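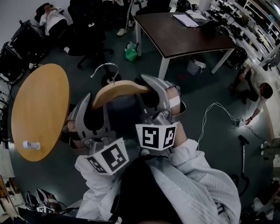
Seed packet favors are back at Prembridge Garden Supply

21 July 2026

Good news if you've got a shower or a wedding coming up: we're printing custom seed packets again! I know a lot of you asked after we stopped in the spring (the old printer finally gave up), and I'm so happy to say the new one is up and running.

You can pick from wildflower mix, basil or zinnia for now. The minimum order is 100 packets, and a box of 100 is $55 with your names and date on the front. I did a batch of 247 for a family reunion out in Navau as my first big job, and I stayed up way too late folding flaps, but they went out on time and I love how the green ink looks on the brown paper.

The seed comes from Wudik Growers, same as before. I'm also hoping to have little spruce seedlings in tubes from Aoki Nursery before the end of July, though I don't have a price on those yet, so please don't plan your whole party around them!

Allow 2 weeks for printing, plus shipping. If you need yours sooner, call the shop and ask, and I'll tell you straight if I can do it. Samples are free at the front counter, or I can mail you one of each kind.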